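# Bench attendant, part-time (cable sorting)

Sarnura takes in boxed returns of small electronics and gets the loose parts ready for resale or recycling. A good share of what arrives is cable: chargers, extension leads, short cords with a plug on one end and nothing useful on the other. We need a part-time bench attendant for the round sorting table at our Ravn building, starting as soon as we find the right person.

The post is 36 hours a month, worked in half-day shifts. You would report to Bernadette Masson, who runs the sorting floor.

## The table

Most of your shift will be spent at one large round table with a green top and a white rim. There is an open white well in the middle. You will be responsible for the state of the table top from the start of your shift to the end of it.
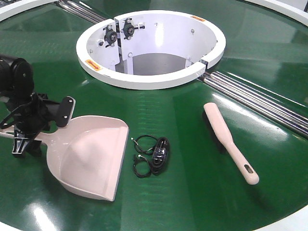 *The green table top and the center well.*

The top is glossy and shows every scrap, so it has to be swept often. Metal rods run beside the well, and small things collect near them. The well is not a trash can. Anything that drops into it gets reported to the floor lead before you try to get it out.

## What you will do

- Sweep loose cables and offcuts off the table with a hand brush and dustpan.
- Sort what you sweep up by plug type and length.
- Coil and tie any cord that is still usable. Cords that arrive in a plastic wrap stay in it.
- Put damaged cords in the red tote under the wall shelf.
- Fill in the shift sheet. It takes one line per tote.
- Wipe down the top and hang up the brush and pan before you leave.

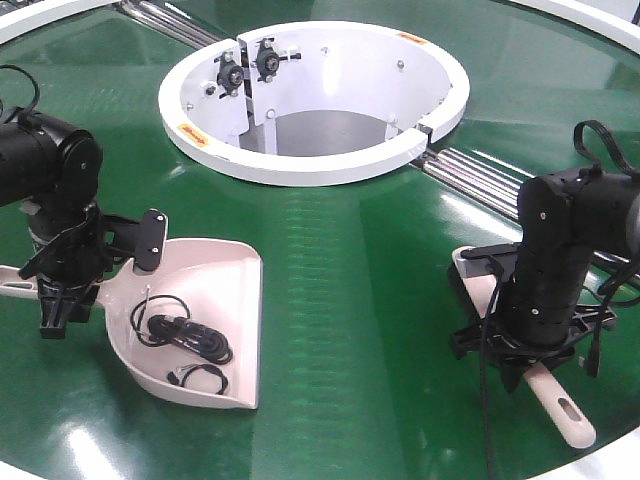
*Dustpan on the table with two coiled black cables.*

Last October the floor handled 3,182 cords, and this year is busier. The work is steady and repetitive. Some people like that and some find it long, so we ask every candidate to do a paid trial shift before either side decides.

We use ordinary household dustpans and brushes, and we replace them when the edge of the pan gets chipped. Small plugs slide out of the pan if you carry it level, so tip it back a little on the way to the tote.

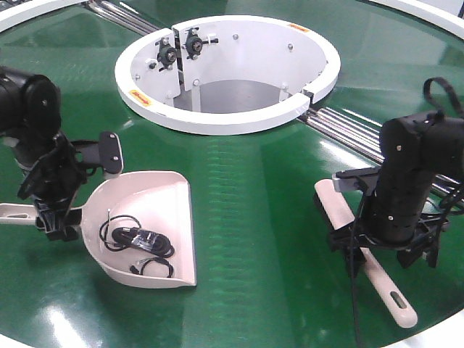 Thin wire is the slow part. It catches in the bristles and has to be picked out by hand, and it should not go in with the thicker cords. If you have worked with thread, fishing line or jewelry wire, tell us in your application.

## What we are looking for

- Good close-up eyesight, with or without glasses, and normal color vision. Some of the wire we sort is told apart by color only.
- Able to stand for most of a half-day shift. A stool is available.
- Able to lift 50 pounds with the hand truck and 20 without it.
- Able to read and fill in a simple form in English.

No experience with electronics is needed. We do not do repairs at this table, and you will not be asked to plug anything in.

## Pay and terms

Pay is hourly and is set out in the offer letter. The trial shift is paid at the same rate. The first contract runs for 3 months and can be renewed. Gloves are supplied. Closed shoes are required on the floor — please bring your own.

Parking at the Ravn building is free after you register your plate at the front desk. The Perbridge bus stops at the gate.

## How to apply

Send a short note with your name, a phone number and the shifts you can work, mornings or afternoons, to Ayman Qudah in the Sarnura office. A resume is welcome but not required. You can also leave the note at the front desk in an envelope marked "Bench attendant."

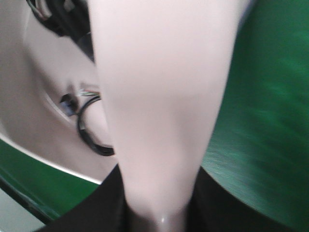

*Page last changed: Wed 24 April*

We read applications as they come in and will take this page down when the post is filled. If you applied for the packing post earlier this year, you need to apply again for this one — we do not carry applications over.

Trial shifts are held in the mornings only. Ayman will call you to set a time, so please give a number you answer during the day.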